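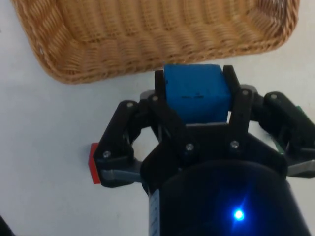 Issue 16, page 40

Cirkwood opened its demo room to visitors in April, and Idun Solheim and I spent the morning there. The kit on offer is a gripper with a wrist camera, sold by Jidevbridge. Sutrisno Ginting ran the table – foam cubes, a wicker basket and no fixtures. The black fingers clamp a cube by its sides, with screw heads in plain reach for servicing. Ginting said a finger swap takes two minutes. We asked about spare parts and got a printed list, but no prices. Lunch was soup. The afternoon group started at 2.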